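Call for participants: Small Bedroom Storage Study

Posted 20 April 2025
Run by Ghasemi Home Research, Truklow office

We are looking for 41 households in the Truklow area to take part in a study of how people store things in small bedrooms. The study lasts 12 weeks and starts in September. Each household that completes it is paid $200.

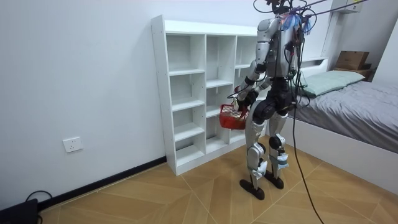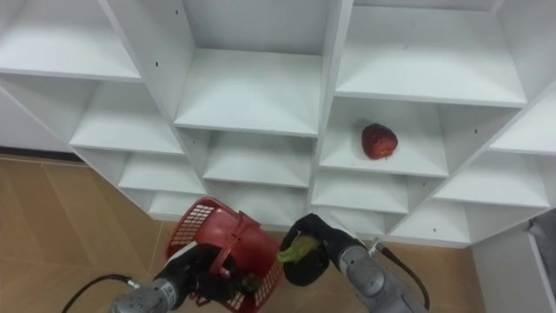

White shelving with open cubbies.

What the study is about

Last year we sent out a mail survey on storage at home and got 1,891 usable replies. The bedroom came up more often than any other room as the place where things pile up. People told us about clothes on chairs, boxes under beds and closets that no longer close. The survey told us where the trouble is. It did not tell us much about what people do from one week to the next, and that is what we want to look at now.

We are interested in ordinary bedrooms in ordinary use. You do not need to be tidy and you do not need to be messy. Please do not clean up before you apply or before we visit.

Who can take part

You can apply if all of the following are true:

You are 18 or older.
You live in Truklow or within a 40-minute drive of our office on Lasteck Street.
At least one bedroom in your home is 120 square feet or smaller, and someone sleeps in it most nights.
You expect to stay at the same address until the end of the year.
You have not bought new bedroom furniture since January and have no plans to buy any before the study ends.

Renters and owners are both welcome. So are people who share a room, families with children, and people who live alone. If the small bedroom is a child's room, a parent or guardian has to be the one who signs up and keeps the diary. The child can help with the diary if he or she wants to.

We cannot take households where someone works for a furniture maker or a furniture store. We also cannot take households that were part of our hallway study, as the two sets of results will be compared later.

What you would do

Before the start, one of our staff visits for an hour. We measure the room, note what furniture is in it and go through a short interview with you. You pick the time of the visit. Evenings are fine.

During the 12 weeks you keep a storage diary. This is a printed booklet with one page per week. Each page asks what came into the room, what left it, what you looked for and could not find, and whether you moved anything to a new spot. Most people in our pilot group needed ten minutes a week for it. You can fill in the page on any day, but please try to keep to the same one.

In week five you get a storage unit to use. Half of the households get an open shelf with cubbies and half get a chest with drawers. The unit comes from Gorkex and is delivered and put together for you. You cannot choose which kind you get – that is decided by a draw. You decide where it goes and what you put in it. If it has to be fixed to the wall, we do that with the approval of your landlord, and we fill and paint the holes afterward if the unit goes back.

At the end we visit again for an hour, measure again and do a second interview. You can then keep the unit or have it picked up at no cost.

What we ask of you in between

Use the room the way you normally would. Let us know if someone moves in or out, if you switch bedrooms, or if you have to throw out a large piece of furniture. Do not paint the unit, cut it or take shelves out of it until the study is over. You may use baskets, bins or boxes in it if you already own them or would have bought them anyway, but write them down in the diary.

If you are away for up to two weeks, that is no problem. Mark the page "away" and go on when you are back. If you know already that you will be gone longer than that, please wait for the next study.

Payment

You receive $200 in total, paid by check or bank transfer. The first half is sent after the delivery of the unit and the second half after the last visit. If you leave the study before the unit arrives, there is no payment, but you owe us nothing. If you leave after that, you keep the first half and we pick up the unit.

Payments may count as income. Please check this if you receive benefits.

Your information

Diaries are stored under a number and kept in a locked cabinet at our office. Names and addresses are held on a separate list, which is destroyed one year after the study ends. We do not pass your details to Gorkex, apart from the address and phone number needed for the delivery. We take measurements and notes during visits. We do not open drawers or closets unless you ask us to. No photos are taken in your home without your written permission, and you can say no and still take part.

You can leave the study at any time and do not have to give a reason.

How to apply

Pick up an application form at our office on Lasteck Street or at the front desk of the Truklow public library. You can also call the office and have a form mailed to you. The form is two pages long. It asks for:

The number of people in your household and their ages
The length and width of the bedroom, wall to wall
A list of the furniture in the room now
Whether you rent or own
The best time of day to reach you by phone

A hand-drawn floor plan is helpful but not required. Measure in feet and inches. If the room has an odd shape, give the longest and the shortest wall and we will work out the rest when we call.

Forms have to reach us by the last day of June. Everyone who applies gets an answer by mail in July, including those we cannot take. If more households qualify than we have room for, we choose so that there is a mix of renters and owners and of different household sizes. The others go on a waiting list and may hear from us up to the second week of the study.

Questions

Leave a message on the office line and we will call back within two working days. The office is open from 9 to 4 and closed over lunch. There is parking behind the building – use the side door and ring for the second floor. If stairs are a problem, tell us when you call and we will bring the form down to you.

Forms and diaries are available in English and Spanish.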